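Folding shirts 1000 times over — a chat with Lamisi Boateng

Aug 19, 2022

Caught Lamisi Boateng between sessions at Dedcombe, coffee in one hand, laptop in the other. She runs data collection for Tokuron, the laundry project. Twenty minutes, she said. We got 14.

So what counts as one example? "One garment, start to finish. Pick it up, sort it out, put it down. If the operator messes up and recovers, we keep it. Those are the good ones." They have 1133 so far. The target keeps moving.

Cloth is the hard part, she says — never the same shape twice. "A box is a box. A white shirt in a heap, where's the sleeve? You tell me." The close view from the gripper helps with that, up to a point.

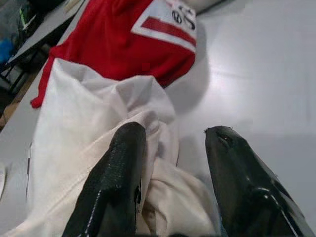

On hangers

Newer task, and slower. Dong-geon So drives the arms most mornings and has opinions. "Wire hangers are horrible," he told me. "Thin, they swing, they hook on everthing. I asked for plastic ones and got told no." Boateng laughs at this. The wire stays. 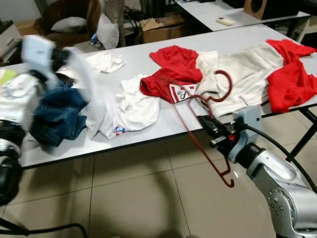 Then there's the labeling. Every session gets watched back by a person, usually Min-kyu Byun, who marks where each step begins. He threw out 144 in one go last month. Bad timing between the cameras. "That hurt," Boateng says. "But you train on junk, you get junk." Next up is buttons, wich she isn't looking forward to. December, maybe, if the arms hold up. Then her phone went and she was off down the hall.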